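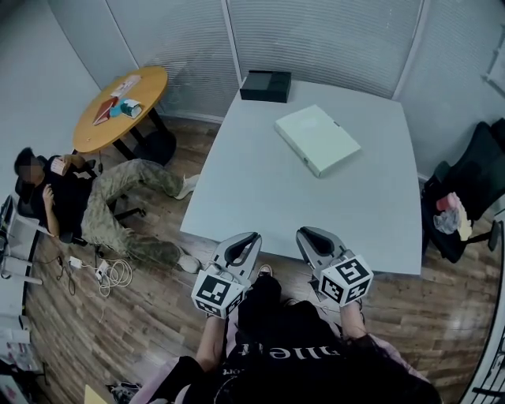
Section 4. Placing and leveling the Dokeck rectangular table

This section covers setting up one Dokeck table in a small office, together with a round side table from the Mandville range if you ordered both. Read all the steps before you move anything. Two people are needed for steps 3 through 6.

Before you start

Measure the room. The tabletop is 128 inches around its outer edge, and it will not pass through most doors lying flat. Carry it in on its long side and keep the packing corners on until it is through the doorway.

You will need the 5 mm hex key from parts bag C, a spirit level, a soft cloth and a pencil.

Placing the table

1. Clear the center of the floor. Coil any loose cables and move power adapters over to the wall. On a plank floor, sweep up grit, as it will scratch the finish when the feet turn.

2. Mark the table position in pencil. Leave at least 22 inches on every side that will have a chair, and more if people will sit back with their legs out.

3. Stand the frame on its feet inside the marks. With one person at each end, lower the top onto it. The four locating pins should drop into their holes without force.

4. Start all the bolts by hand. Tighten them with the hex key only after the last one is in.

CAUTION: Do not lift the table by its top once it is bolted. Lift by the frame rails.

5. Lay the level along the long side, then across the short side. Turn each foot clockwise to raise that corner.

6. Press down on each corner in turn. If the table rocks, find the foot that is off the floor and lower it until it touches.

Adding the round table

7. Put the pedestal base to the left or right of the main table, whichever side is farther from the door. Set the round top on the base and fit the center bolt -- the long one, with the wide washer.

8. Leave 18 inches between the two tables so that a person can walk through.

NOTE: The round top is wood and marks easily. It is meant for books, papers and small packages. Use a mat under hot drinks.

Shelving and storage

Durnska shelving units go against a wall, never behind a chair that rolls. Load the lowest shelf first. If the unit is over waist height, fit the wall bracket as shown in Section 6.

Boxes and folders can be left on the main table during the day. Keep heavy boxes back from the near edge -- one knocked off will dent the floor.

Care

Wipe the tops with a damp cloth and dry them right away. Do not use scouring powder or solvent. Check the bolts again after one month.

For missing parts, contact Chauhan customer service and quote part number 700 for the bolt set.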